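Subject: Re: [handheld-rigs] Left gripper reports closed when it isn't
From: Dong-geon Geum
To: handheld-rigs list

Montoya wrote:
> We had 2 of these last month at Flelby. Width reads 0 while
> the fingers are still open. Salletti support says it is marker
> occlusion and that firmware 7 fixes it. I'd just update
> and move on.

I updated. It still does it, so I'm not moving on.

We ran 200 handovers on firmware 7, and in 10 of them the left gripper logged "closed" with a gap I could see from across the room. Occlusion is a handy answer because it can't be argued with after the fact. But I went back through the bad takes and the cubes were in plain view in most of them.

My notes, in the order I'd like people to poke at them:

1. Shiny parts. We work over the round table with both grippers meeting near the middle, and the part throws back a lot of light. If the width estimate leans on the finger image at all, glare could fool it. Support says it doesn't. I'd like to see that in writing.
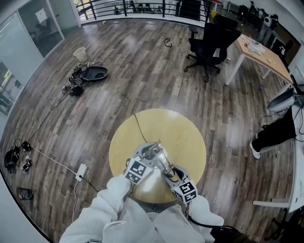

2. Cables. One hangs off the right gripper, and the left is the one that fails. So "cable tug", which was the second thing support offered, doesn't impress me much.

3. Finger pads. The piece we grip by is wood, with the chrome rod sticking up out of it. The log for one bad take says zero width, and you can't get zero width with wood between the pads. A sanity check would catch that in one line of code.

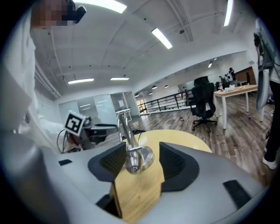 4. Safety. Gakesora wants to feed these logs straight to an arm that shares a bench with people. An arm that believes it has let go, or has hold, when it hasn't is going to drop something or squeeze someone. I've asked them to wait. No reply yet.

Montoya, do you still have the raw logs from your two? The summaries are no use to me, they throw out the timestamps.

Dong-geon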